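Buying a two-arm setup: your questions, my answers

Last updated 2024-11-06

I'm Delia Ibarra and I look after equipment planning at Wiltura. I get the same emails every time a team starts putting a budget together, so I've collected my replies on one page. Ask away if yours is missing!

What sort of work should I plan for first?

Small, dull, everyday jobs. Tidying a table, picking up bits of paper, that kind of thing. You learn a lot about what you need to buy from a wad of tissue. 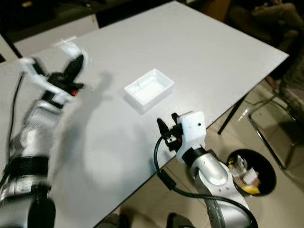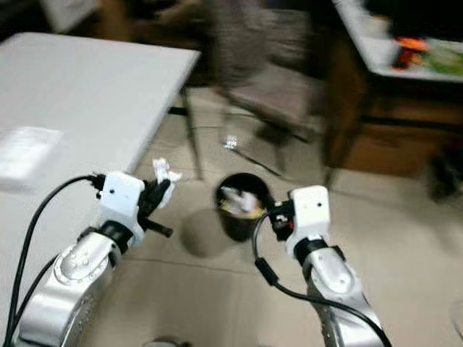 How much room do we need?

More than the arms themselves take up. I'd measure the reach on both sides, then add space for a person to walk round and a chair or two. Eun-ji Seo marked hers out on the floor with tape before she ordered anything, and she changed her mind twice (much cheaper than changing it after delivery).

Do I have to buy a special table?

No! A plain one is fine as long as it doesn't wobble. Spend the money on grippers.

Why do you keep going on about grippers?

They're the bit you'll want to alter. If you have a 3D printer, budget for plenty of filament and a drawer of spare fingers. I put aside 99 pounds a month for printed parts and small screws, and I usually spend it.

And cables?

Buy longer than you think, and get spares. Leave enough slack for the full reach, then move both arms slowly through everything you'll ask of them and watch where the loops go. I'd add clips and sleeves to the first order too, as the postage on a second one is maddening.

What did you forget in your first budget?

Training days, insurance and somewhere to store the packing cases. It came to 1396 pounds on top of the quote, and I had to go back to Josefina Espinoza in finance and ask very nicely. I now hold back 25 per cent for extras.

Can we hire before we buy?

Yes, and I would. Ask for at least 27 days, so you get past the fiddly first week and into proper use.

When should I send my order in?

Before the December cut-off if you want it in this year's money. Send me the quote, a floor sketch and the name of whoever will be using it most.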